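Household Well Sampling, Jimcombe and Wimumora
Progress report, second period

Status summary

Sampling is on schedule in Jimcombe and behind schedule in Wimumora. Laboratory turnaround improved after the change in courier arrangements. Spending is within the approved budget, with a small transfer requested under supplies. No change to the end date is requested.

Work completed

The target for the full grant is 885 household wells across the two districts. Field teams finished the Jimcombe valley route in August and moved to the upper road, where wells are deeper and farther apart. Access there depends on the condition of the track, and two planned days were lost to rain. Both were made up the following week.

In Wimumora the register of wells supplied at the start of the grant was incomplete. Many entries gave a family name and a road but no location. The team has been correcting the register as it goes – this was not in the original work plan and accounts for most of the delay. The corrected register will be handed to the district office at the end of the grant and should be of use beyond this project.

Each visit consists of a short interview on well depth, casing, age and distance to the nearest septic system or animal enclosure, followed by collection of one sample for nitrate and one for total coliform. Conductivity and pH are read on site. Households receive a printed result by mail with a plain explanation of what the numbers mean. Where coliform is present, the letter is preceded by a phone call.

Laboratory

Samples go to the laboratory in Givodton. During the first period the coliform samples were at times reaching the bench close to the end of their holding time, and 22 had to be rejected and collected again. The pickup has been moved from late afternoon to 1:30 p.m., and field teams now finish the morning loop before noon. There have been no holding time rejections since the change.

Duplicate samples are taken at one well in 10. Agreement between duplicates has been good for nitrate. Coliform duplicates disagreed more often than expected in the first batch, which was traced to inconsistent flushing of the tap before collection. The field sheet now has a line for flush start and stop times.

Data entry

Records are entered in Minja, the database set up under the first grant. Entry is current for Jimcombe. For Wimumora, 78 percent of visits have been entered, and the remainder are waiting for corrected locations. The depth field was found to accept both feet and meters without recording the unit. All affected records have been checked against the paper sheets and the field has been locked to feet.

Supplies and equipment
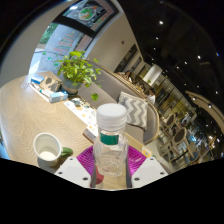
Both conductivity meters were recalibrated at the start of the period. One pH probe failed and was replaced under warranty. Cooler packs have been used faster than budgeted, owing to the warm weather and the longer Wimumora routes. We request approval to move funds from printing to field supplies to cover additional packs and a second cooler for the upper road team. The total budget is unaffected.

Issues and risks

The main risk is the Wimumora register. If the remaining roads are as poorly documented as those covered so far, field work there will need an extra sampling day each week, most likely Thursday. Vehicle time is available. A smaller risk is early snow on the upper road – the deepest wells have been moved to the front of the schedule for this reason.

Next period

Complete the Jimcombe upper road. Clear the Wimumora entry backlog. Begin repeat visits to wells with a positive coliform result. Draft maps of nitrate results by road will be included with the next report, with household locations masked.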